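Progress report to the Simanjuntak Fund
Project: Working rules for hand-held gripper recording (Milcombe workshop)
June 7, 2019

## 1. Where we stand

The grant pays for one thing: a short set of working rules that any group recording with hand-held grippers can adopt without buying new equipment. Draft 2 of the rules is finished and has been in daily use at the Milcombe workshop since it was approved internally. Draft 1 was too long. Operators skipped the middle pages, and Farah Chong found that two of its sections gave different instructions for the same step.

The new draft has 10 rules on two printed pages. To date, 3445 recordings have been made under it. Of these, 61 were set aside at review. The reasons are covered in section 3.

Work on soft and irregular objects started this period, as planned. Dog toys, sponges and folded cloth are on the object list. They are harder to write rules for than boxes and cups. A box is either held or it isn't, but a toy with loose fabric on it can be held well at the middle and still drag at the ends.
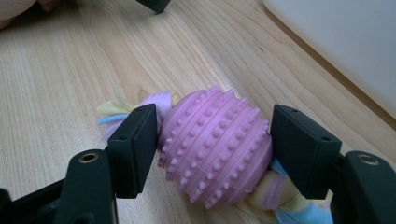
*Report prepared by Nima Arabzadeh, Milcombe workshop*

The rule for soft objects (Rule 6) now reads: "Close on the firmest part of the object. Keep fabric, cord and tails out from between the pads and the part being held. Stop closing when the object is held, and do not squeeze further." The pink rubber ball with the fleece strips is the standard object for teaching it. The ball goes between the pads and the fleece is left to lie on the table on either side.

We had first written a limit on squeezing as a number. Kamarul Saragih argued against this, as the hand-held units have no force readout and an operator can't follow a number they can't see. The number was dropped. Irkberg, our partner site, would still like one, and we have agreed to look at it again in November.

## 2. Start and end position

Rule 2 says that every recording begins and ends with the fingers open and nothing between the pads. This caused more discussion than any other rule. Thodoris Katsaros, who runs the Irkberg sessions, felt it added dead time. Our view is that reviewers need a clear open position to check the fingers against, and that a recording which starts with the object already gripped is of little use to them.

The wording we settled on is:

- Open the fingers fully and hold the tool still over the table.
- Wait for the tone.
- Carry out the task.
- Release, open fully, and hold still again until the second tone. 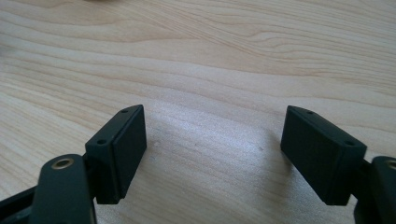 Irkberg has used this wording on a trial basis and has agreed to keep it. Thodoris asked for one change, which we accepted: the hold at the end can be shorter than the hold at the start.

Rule 3 covers the daily check of the tool. The operator looks at both pads, the screw holes and the pivot bushings before the first recording, and signs the sheet. A loose pad means the tool is taken out of use until it has been refitted - it is not tightened by hand between recordings. Melur Ismail keeps the sheets and goes through them once a week.

Rule 4, on the work surface, is still weak. It says the table should be clear of anything not in the task and that strong glare should be avoided. Operators have asked what counts as strong. Pale wood reflects a good deal under overhead light, and we don't yet have wording that two people would read the same way.

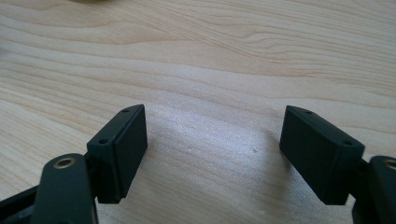
*Open position over the bare tabletop between the pads, with light reflecting off the wood (Rules 2 and 4).*

## 3. Problems

Most of the recordings set aside broke Rule 2. The operator had started the task before the tone. A smaller group had missing check sheets, and those have been kept apart in case the sheets turn up. We have moved the tone reminder to the top of page one.

Skorkotus has not yet returned comments on Draft 2. We have written twice. If there is no reply, we will go ahead without them and note it in the final text.

## 4. Next period

- Rewrite Rule 4 and test the wording with operators at both sites.
- Add a paragraph on changing worn pads (Melur).
- Second round of soft objects, mainly cloth (Farah).
- Draft 3 to the Fund in November.

Spending is within budget. We request no change to the payment schedule, but would like to move the unspent travel money to printing and operator hours. A separate form for this is attached.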